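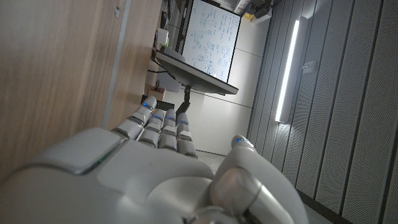 The hand, with its fingertip lights on, at our Itandale workshop.

Call for home and workshop testers: the Zesik hand

Zesik is looking for 31 people to try out our robotic hand kit before it goes on general release, and we'd love to hear from you if you like building things, fixing things, or finding out where things go wrong. You don't need a degree or a job in robotics. You do need a sturdy table, some patience, and a willingness to tell us when our instructions make no sense (a few pages of them still don't!).

The kit is a four-finger-and-thumb hand with a blue light at each fingertip. It arrives assembled, along with a power supply, a table mount, a cable for your computer and the Staniforth control software, our own program for recording and playing back grips. The lights come on when a finger is powered, and you can set them to dim in the evening if you find them distracting. We're really happy with how the thumb moves in this version. The old one struggled with jar lids and we heard plenty about it.

What you would do

Testing runs for 20 weeks, starting in January. For the first two weeks you work through the setup guide and a short list of warm-up grips: a mug, a sponge, a paperback, a tennis ball. After that you pick a project of your own and keep at it. In our last round one tester taught the hand to sort seed packets, and another spent the whole time on folding dish towels and got further than we had. Small projects are great. Strange ones are also great.

Every week you fill in a log. Most people finish it in under half an hour. We ask which grips you tried, which ones failed, whether any joint felt stiff or noisy, and how the software behaved. Please don't skip the failures, they're the part we read first. There is also a monthly group video call at 6:30 p.m., and we hope you can make most of them.

Who we are looking for

Adults aged 18 or over, living within driving distance of Itandale or Anosley, so that we can swap a faulty part by hand. You should be comfortable installing a program on a computer and using a small screwdriver. Left-handed people, please apply! The last group had hardly any. We would also like to hear from teachers, repair shop staff, and anyone who uses one hand for most daily tasks and has opinions on grip design. This is a bench kit and can't be worn, and it isn't a medical device.

What you get

Each tester who completes the logs receives $1,000, paid in two halves, one at the midpoint and one at the end. The hand is on loan during the test. Afterward you can return it or buy it at a reduced tester price of $2,610. There's no pressure either way, and your payment is the same whichever you choose.

How to apply

Send us a page or less about yourself and what you would try first with the hand. Tell us what computer you have and how much table space. Photos of past projects are welcome, finished or not. Use the contact form on the Zesik site and choose "Hand testers" from the menu.

Applications close at noon on the last day of November. We reply to everyone by the middle of December, and pickup days will be held in both towns before testing begins.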